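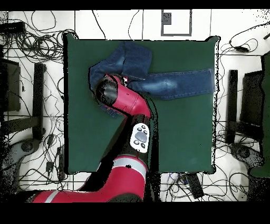

Folding jeans to a fixed size takes a flat surface, a consistent order of steps and a few checks along the way. The method on this page produces a flat packet that will stand on its edge in a drawer or stack on a shelf without leaning. It works on straight-leg and tapered jeans in ordinary denim. A large square mat in a solid color, such as the dark green one with the blue jeans on it, makes the work easier, as the edges of the mat give you straight lines to align the legs against and the hems stay easy to see. Lay the jeans across the mat from side to side, so that the length of the leg runs parallel to the edge nearest you.

What you need

A flat surface at least as long as the jeans from waistband to hem. A table, a bed with a firm mattress or a clean floor will do. A table is easier on the back.

A mat or a smooth cloth, if the surface is slippery or rough. The mat must lie flat. A mat with a curled corner will lift the hem and throw the fold off.

A ruler or a strip of stiff cardboard, for setting the width of the finished packet. Cut the cardboard once and keep it with the mat.

Before you fold

Empty all the pockets, including the coin pocket. A coin or a tissue left inside makes a lump that shows through every layer folded over it.

Check that the jeans are completely dry. The waistband, the pocket bags and the bottom hems dry last. Pinch each one between finger and thumb. If any of them feels cool compared with the thigh, hang the jeans up again and come back to them later.

Close the zipper and fasten the button. An open fly lets the waistband spread, and the two halves will then not match when you bring them together. On button-fly jeans, the top button and one lower button are enough.

Turn the legs right side out. Jeans washed inside out often have one leg only partly turned. Reach in from the waist, take hold of the hem and pull it straight through.

Shake the jeans once by the waistband, holding it at both side seams. This drops the legs and removes most of the twist.

Step 1. Lay the jeans out

Place the jeans face up with the waistband to your left and the hems to your right. Left-handed users may reverse this, and every direction below reverses with it.

Spread the waistband flat first. Work from there down toward the hems with the palm of the hand, pushing air and wrinkles out ahead of you. Do not drag the fabric with the fingertips, which pulls the top layer away from the one below.

Find the side seams. On most jeans the outer seam should lie at or near the outer edge of the leg. If it has rolled onto the front of the leg, lift the leg at the knee and turn it back. Some denim twists with washing, and the seam will not stay at the edge over its whole length. In that case, align the seam at the hip and let the lower leg fall where it wants to.

Step 2. Bring one leg over the other

Take the leg farther from you by the hem and by the hip, one hand on each. Fold it toward you so that it lands on the near leg. The front pockets should now be on the inside and the back pockets on the outside, one facing up and one facing down.

Match three points in this order: the waistband, the knee and the hem. The waistband comes first because it is the stiffest part and will not adjust later. If the hems do not meet after the waistband and the knee are matched, leave them. A small difference between the two legs is normal in sewn garments and will be hidden inside the packet.

Smooth both layers together from waist to hem.

Step 3. Tuck the crotch point

With the legs together, the seat forms a small triangle that sticks out past the line of the inner leg. Fold this triangle back over the leg so that the inner edge runs straight from waistband to hem. The jeans now form a long, plain rectangle, slightly wider at the waist end.

This step takes a second and is the one most often left out. Without it, the finished packet has a corner that catches on the drawer and on its neighbors.

Press the tuck down with the flat of the hand. Heavy denim may spring back. Hold it down with one hand while you start the next step.

Step 4. Fold the length in half

Lift the hems and carry them toward the waistband. Stop short of it by the width of the waistband itself. Stacking the hems directly on the waistband puts the two thickest parts of the garment on top of each other.

Run the side of the hand along the new fold, which falls near the knee. Do not crease it sharply. A rounded fold leaves less of a line when the jeans are worn.

Step 5. Fold to the final width

There are two options here. Choose one and use it for every pair kept in the same place.

For a shelf: fold once more in half, bringing the knee fold up to the waistband. The packet will have 4 layers of leg length, each made of two legs. It is broad and lies flat.

For a drawer: fold in thirds. Bring the knee fold one third of the way toward the waistband, then roll the folded part over once more so that the waistband ends on the outside. The packet is narrower and will stand on its long edge.

Hold the cardboard strip against the packet to check the width. If the packet is too wide, open the last fold and move it. Squeezing the finished packet to size does not work, as the fabric will relax again in the drawer.

Step 6. Check the packet

Stand the packet on its folded edge and let go. It should remain upright. A packet that opens by itself usually has air between the layers. Unfold it as far as step 4, smooth it again and repeat.

Look at the packet from the side. The layers should be parallel. A wedge shape means the waist end is thicker than it should be, and the usual cause is a hem that has slipped up under the waistband.

Adjustments for different jeans

Stretch denim. Thin denim with stretch will not hold an edge as well as plain cotton. Use the thirds fold and roll it slightly tighter. These packets do best when they have a neighbor on each side.

Heavy denim. Stiff jeans may refuse the thirds fold. Use the shelf fold and store them lying down, with no more than four pairs in a stack.

Wide legs. Before step 2, fold the outer part of each leg inward until the leg is no wider than half of the waistband. Then continue as written.

Children's sizes. Skip step 4 and go directly from the tuck to the thirds fold. The shorter leg does not have enough length for both.

Cropped or cut-off hems. A raw hem sheds threads when it is rubbed. Keep it on the inside of the packet and do not smooth over it with force.

Common faults

The packet leans to one side. The legs were not matched at the knee. Return to step 2.

There is a hard line across the thigh. The jeans were stored under too much weight, or the fold was creased by hand. Hang them overnight from the waistband.

The hem shows on the outside. The hems were carried past the waistband in step 4. Shorten the fold.

The front of the waistband is dented. The button is pressing through from the layer behind. Turn the packet over so that the button faces the drawer wall.

One leg comes out longer each time. Hold the jeans up by the waistband and compare the inner seams. If they match, the error is in the laying out, and the hip has usually been turned slightly on the mat.

Storage

Place the packets in the drawer with the rounded fold up. Each pair can then be taken out without lifting another. Leave enough room to slide a flat hand between the last packet and the drawer front.

Sort by color if the pairs are of different shades. New dark denim can leave dye on lighter fabric. Keep it apart from white and cream garments until it has been through several washes.

If the drawer is too shallow for the packets to stand, measure its inside height and cut a new cardboard strip slightly shorter than that. Fold one pair to the new strip and try it in the drawer before refolding the rest.

On a shelf, alternate the direction of the packets, with the waistband at the left on one and at the right on the next. The stack then rises evenly.

Notes from readers

Anikó Bakos writes that she marks the edge of her mat with a short line of tape at the point where the waistband should begin, and sets every pair against it. The method works well for a household where everyone wears a similar size. For mixed sizes, use one line for each.

Heino Rebane asks whether the jeans should be ironed first. It is not necessary. Smoothing by hand while the fabric is still slightly warm from the dryer removes most of the wrinkles. If you do iron, let the jeans cool flat before folding.

Rasmus Adomaitis uses the thirds fold for suitcases and places the packets along the hinge side of the case, waistbands toward the wheels. The page on packing heavy garments covers this arrangement and was revised in June.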